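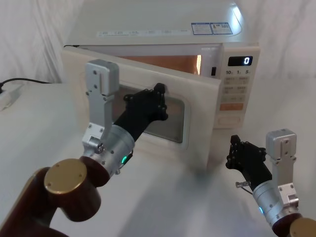 *Figure 1. Left hand on the open microwave door, right hand raised. Display at 0, interior lamp on.*

# Two-armed operation of a microwave oven: project report

Robotics project course, Riihimäki
Group Wakex
Report compiled by Heikki Laitinen

## 1. Task

The group was asked to choose one household appliance and make a two-armed robot use it without changes to the appliance. We chose a countertop microwave oven. The full task has four stages: open the door, place a cup inside, close the door, and set a time on the panel. This report covers the first and third stages in full and the fourth in part. Placing the cup was dropped in December when it became clear that the door alone would take up most of the remaining lab time.

## 2. Set-up

The oven stands on a white table with a white cloth hung behind it. The cloth keeps the background the same between sessions, which matters for the vision model, and it also hides the shelving. Two arms work from the near side of the table, each with a black multi-fingered hand. The view used for training is the head view, as in Figure 1.

The door is hinged on the left. This decides most of the division of work. The left hand handles the door once it is open, and the right hand is kept for the control panel, which is a vertical column on the right of the front. The arms must not cross in front of the oven, and a software limit stops either wrist from passing the centre line by more than 12 cm.

The operator guides both arms by teleoperation. Recordings are stored and labelled with Flakon, a small logging tool written by last year's group. We changed two things in it: the hand joint angles are now saved at the same rate as the arm joints, and a recording can be marked as failed without being deleted.

## 3. Data collection

We recorded 300 runs. After checking, 257 were kept for training. The rest were removed for one of these reasons:

- the oven had shifted on the table during the run
- the operator paused for longer than the limit we had set
- the hand joint log had gaps
- the door was already partly open at the start

Each run begins with both hands at rest and ends with both hands clear of the oven. Start positions of the oven were varied by moving it along a taped line and turning it slightly to either side.

We first recorded opening and closing as one long run. The policy trained on those runs tended to close the door straight after opening it, even when told to stop. Splitting the runs at the point where the door is fully open removed this fault, and all later training used the split runs.

## 4. Method

The policy takes the head view and the joint angles of both arms and hands, and gives out short blocks of target positions. No depth data is used. Training was done on the shared computer at Warkell in overnight jobs.

Contact with the door was the main difficulty. A grip on the door edge was tried first and gave up too often, as the edge is thick and its corners are rounded. We then changed to pressing the fingers against the inner side of the door, with the fingers curled, and moving the whole arm. This needs less exact finger placement. It also keeps the fingertips away from the latch, where one of the early runs bent a fingertip cover.

The right hand has a waiting position to the lower right of the oven, fingers spread. Without a fixed waiting position the right arm drifted during door movement — by the end of a run it could be low enough to touch the table.

## 5. Results

The door policy was tested in 99 trials with oven positions not used in training. Opening was the more reliable of the two stages. Most failed closings came from the hand leaving the door too early, so that the latch did not catch.

Button presses were tested only with the door closed and by teleoperation. The buttons are small and pale, and the fingertip covers the target at the moment of contact. The operators found the large orange-tinted button easy and the small grid buttons hard. We have no trained policy for this stage.

## 6. Remaining work

1. Record closing runs with a firmer final push, and add motor current to the inputs so that the policy can react to the latch.
2. Try a single extended finger for the panel, with a softer tip.
3. Repeat the trials with a different cloth colour, as we do not know how far the policy relies on the white background.
4. Return to placing the cup, with the right hand holding it and the left hand keeping the door open.

The split recordings and the changed version of Flakon are in the course folder. The joint limits file must be loaded before the arms are switched on.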